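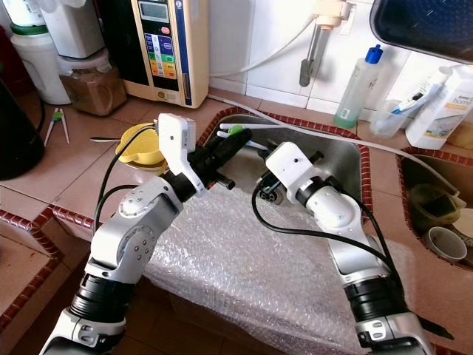 Kitchen tips: when a robot arm stops over the sink

We have had a pair of arms doing the washing-up since February, and last week one of them stopped dead with a spoon in its fingers and would not let go. The Rornau controller showed fault 99, which the booklet lists only as "joint limit". These are the things worth knowing if it happens to you.

Press the stop button before you reach in. An arm that has gone still may still be under power, and it can start again when the fault clears itself. Wait until the lights on the controller are out.

Hold the arm up with one hand as you cut the power. Some arms have brakes and some sag. Ours sags.

Don't pull the spoon. Turn the small screw on the side of the gripper two full turns and the fingers will open. Forcing them strips the gear, and a new one from Koval cost us 200 pounds.

Look at the cables next. Ours had caught round the elbow and pulled tight at the wrist, and that was the whole fault. Leave enough slack for the arm to reach its furthest point, but not so much that a loop can drop into the basin or catch on a tap.

Keep water off the joints. Bubble wrap taped along the front of the counter takes the knocks and most of the splashes – change it when the tape starts to lift. Plug the arms in well away from the sink, on a socket with a safety cut-out.

Before starting again, run the arms empty at low speed 3 times. If the same fault comes back, leave them off and wash up by hand until someone has looked at them.

Last updated May 16, 2019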